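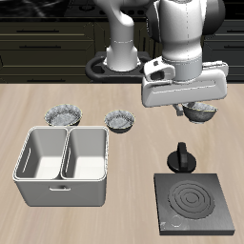
Courses > Bath & Body Making > Unit 4 > Lotions and Creams

Unit 4 handout: oil, water, and getting them to stay together
Last updated: August

Notes from Jadwiga Michalski's session, typed up fast. Bring to the bench class.

Recap. Balm = oils, butters, wax. No water. Lotion = water plus oil plus something that holds them. Once water is in you need a preservative, no exceptions, even if it lives in the fridge.

Emulsifiers
- One end likes water, one end likes oil. Sits at the edge of each droplet.
- Beeswax alone is NOT an emulsifier. Comes up every term. It thickens, then the thing weeps water a week later.
- For class we use the Grodanell emulsifying wax, the pellets. Easy to weigh, melts slow. If you have a different one at home check the supplier's rate, don't swap gram for gram.
- Cetyl alcohol is a thickener here. Not drying, despite the name.

Class formula (percent by weight)
Water phase: distilled water 57, aloe juice 12, glycerin 3
Oil phase: sunflower oil 12, shea butter 7, emulsifying wax 6, cetyl alcohol 2
Cool down: preservative 1
Adds to 100. If you change one thing, take it out of the water.

Batch is 60 grams each. So shea is 4.2 g, preservative 0.6 g. You need the small scale for that, the kitchen one won't read it. Weigh everthing, no spoons.

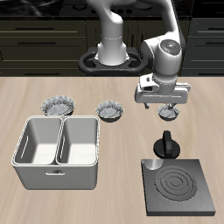
Set out before any heat goes on. Weigh water phase, oil phase and cool down separately and label them, glycerin and aloe go in with the water. Spray down with alcohol, let it air dry, then leave it alone. Clear counter, three bowls in a loose row, one per phase, is plenty of layout for a batch this small. Heatproof for the first two please. Keep your notebook on the other side of the sink.

Method
1. Both phases in the water bath together. Oil phase is ready when no pellets left and it looks clear.
2. Reweigh the water phase, top up what steamed off with hot distilled.
3. Pour oil into water. Stick blend in short bursts, head under the surface or you whip air in.
4. Hand stir between bursts. Goes white straight away, that does not mean its done.
5. Below 40 C add preservative. Stir well. Fragrance now too if using.
6. Jar when cool. Lid on warm = drips under the lid = mold.

pH
Strip or meter after it's cooled. Check the range on the preservative sheet, they differ. Dilute a bit of lotion in distilled water first, strips read badly in thick stuff. Too high: citric acid solution, one drop, stir, test again.

When it goes wrong
Split same day: phases at different temps, or not enough blending. Can sometimes be rewarmed and blended again.
Grainy: shea cooled too slowly. Safe, just not nice.
Soaping (white streaks when you rub it in): drop the cetyl a little, or swap some sunflower for a lighter oil.
Thin: wait overnight before you judge. Remigiusz Olszewski's batch last term was almost pourable at 4 pm and fine by morning.

For next time
Read the Dunleavy chapter on preservatives, skip the part on sprays. Write up your batch: weights, temps, pH, how it feels on day one and day seven. Jasper Van Hecke has the spare strips if you run out. Unit 5 is sugar scrubs, bring an old towel.

We use cookies to remember your course page settings. Accept / Manage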